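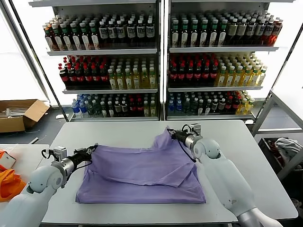 Asnakech Hailu

May, and it's past 11 at night, and I should be asleep, but my head is still at work so here I am.

Today was purple T-shirts. All morning, purple T-shirts! I used to fold these for a living (well, I folded everything for a living, four years at the Narkcombe laundry before Astent bought us out) and I can do one without looking while telling you all about my sister's wedding. The robot takes one gripper to this corner, one gripper to that corner, a little lift, and then a think. I stood there with my arms crossed and caught my own hands twitching. You know when somebody else is parallel parking and your foot goes down on a brake that isn't there? Like that, for hours.

My badge says "cell operator" now. Two dollars more an hour, and I'm not going to pretend I don't like the two dollars. What I do is lay the shirt on the table, watch, write down what went wrong, and lay the shirt on the table again. Woldegiorgis (the company that makes the software, I still can't get over that, it's my uncle's name) wants the notes in their own words. I'm not allowed to write "it made a mess of the sleeve." I have to pick from a list. There is no mess on the list. I picked "layer error" 31 times before lunch and then I picked it again after lunch just for a change of pace, ha.

The thing I keep chewing on is how quiet I've gotten. At the old folding tables there were always people across from me, and we talked the whole shift, kids and rent and who was seeing who. My hands did the job and my mouth was free. Now it's the other way around. My hands are free and I have to keep my eyes on the cloth, and if I chat I miss the moment where it lets go of a layer, and then the note is no good. Mama asked on the phone what we all talk about over there these days and I had to stop and think.

On the other hand, my shoulder! I slept on my right side last night. First time in I don't know how long. The old quota at Narkcombe was 4000 pieces a week for the table and I felt every one of them right under the shoulder blade. I don't miss that one bit, and I get cross when people who never folded a towel for pay tell me how sad it all is.

They're saying the Nirside building gets its own arms by the end of summer, and some of us would go over and train people. I put my name down. Then I went and sat in the break room and felt funny about it, because the women at Nirside are still folding by hand, and I'd be the one walking in with the new badge, all cheerful. I'd want somebody to be straight with me if it was the other way around. So I think I'll be straight with them, about the money and the shoulder and the quiet too.

Folded my own laundry when I got home. Nine minutes, whole basket, radio on. Still got it!

Need to remember: ask about the holiday pay, bring back the blue dish, call Mama before she calls me.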